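How to Make a Ham Sandwich on Toast That Doesn't Go Soggy

I don't believe most sandwich advice. Pimier's recipe page spends 700 words on a ham sandwich before it gets to the bread, and then it tells you to butter both sides and let it rest. Rest for what? It's a sandwich.

What follows is the way I make it at lunch, after throwing out the steps that made no difference I could taste.

What you need
White bread, sliced
Round sliced ham
Green lettuce, the ruffled kind
Butter or mustard, if you must

Wash the lettuce first. Do it before you touch the bread, so the leaf has time to drain. Shake it hard over the sink, pat it with a towel, and put it in a bowl by itself. People will sell you a spinner for this. I owned one from Gavalas for 2 years and the towel was just as good.

Now the toasting question. Rhydian Pumphrey, who taught me to cook at Jurklow, insisted on toasting both slices. I've tried it. You get a dry sandwich that scrapes the roof of your mouth. Toast one slice, on medium, and leave the other one soft.

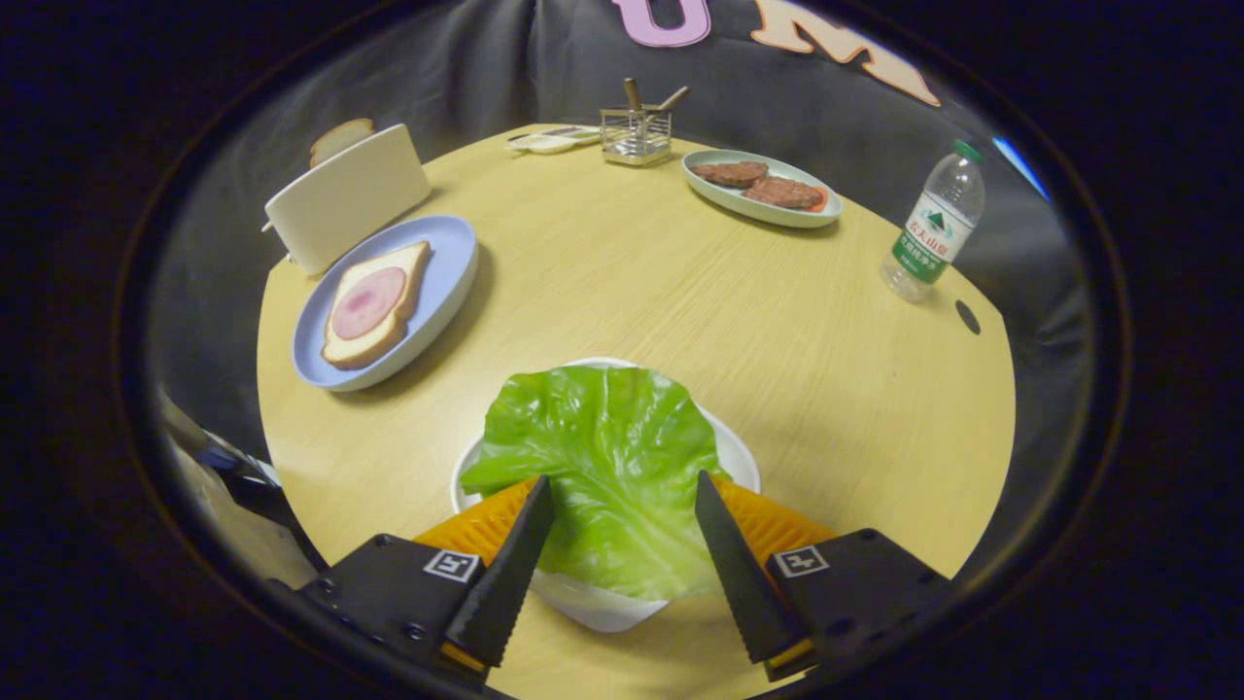
Ham goes on the soft slice. Keep it flat. Folding it into ruffles is supposed to make it taste like more ham, and I remain unconvinced, though it does make the thing harder to bite.

If the lettuce leaf is big, tear it down to the size of the bread. A whole leaf slides out on the first bite and takes the ham with it. Cut away any thick rib near the base.

Let the toast stand on its edge for a minute before you use it. Laid flat while hot, it steams itself soft underneath. I was skeptical of this one too, but it held up every time I checked.

Stack it like so: soft bread, ham, lettuce, toast. Spread the mustard on the toast if you're using it. Press down lightly with your palm and cut it straight across. Diagonal is fine if it makes you happy.

Eat it right away. Wrapped for later, the toast gives up its crunch, whatever the wrapper promises.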